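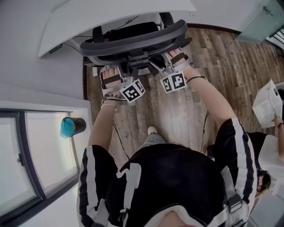 Attachment 1 on ticket 3565: hands on the office chair, tag visible on each device.

Ticket 3565
Product: Meris chore trainer, two-hand kit
Site: Plostville
Opened by: Vaida Venckus
Assigned to: Abílio Bettencourt
Priority: Normal (requested: Urgent)
Subject: Robot will not push in a chair

Vaida Venckus wrote:
We bought into this to get the end-of-day tidy-up off our hands. The tidy-up consists of chairs under desks, cups to the kitchen, stray baskets back on the shelf. So far the arm does cups. It does cups slowly and with great ceremony, but it does them. Chairs it approaches, touches, and then stops with error 452. We have recorded 171 chair demos by hand. I would like to point out that in the course of recording them we have pushed in every chair in the building many times over.

Abílio Bettencourt replied:
Thanks, Vaida. 452 is "contact lost during push." Can you tell me how your people hold the chair in the demos? Fingertips, flat palm, armrest, seat?

Vaida Venckus wrote:
Yes.

Abílio Bettencourt replied:
Understood. I went through a batch of your demos and found all four, sometimes two in the same push. People do this without thinking and the chair doesn't care. The model does care, and it ends up going for a spot between the armrest and the seat where there isn't any chair.

Second thing. In 200 frames I pulled from the failed set, the left tag is turned away from the head camera in most of them. Attachment 1 is fine, both tags are in view, though the left one is tilted. Please check the side mount before each session. Also keep the cables behind the wrists. Chair wheels and cables find each other.

Suggested steps:
1. Pick one hold and stick to it. I'd go with both hands on the seat.
2. Re-record with one type of chair only.
3. Leave the swivel lock alone for now.
4. Retrain and send me the log.

Priit Bite wrote (cc):
Why does the swivel matter? My kid can do this and he's four.

Abílio Bettencourt replied:
Your kid has had four years of data – and I assume he also bumps the desk. The seat turns when one hand pushes harder, and the arm reads that as the chair leaving.

Vaida Venckus wrote:
Re-recorded with both hands on the seat. It now pushes the chair in. It also pushes in chairs with people on them. Do I open a new ticket?

Abílio Bettencourt replied:
Please do, and mark that one Urgent. Keep the arm off outside supervised runs until we've answered it.

Status: Closed, Oct 31, 2024. Follow-up pending.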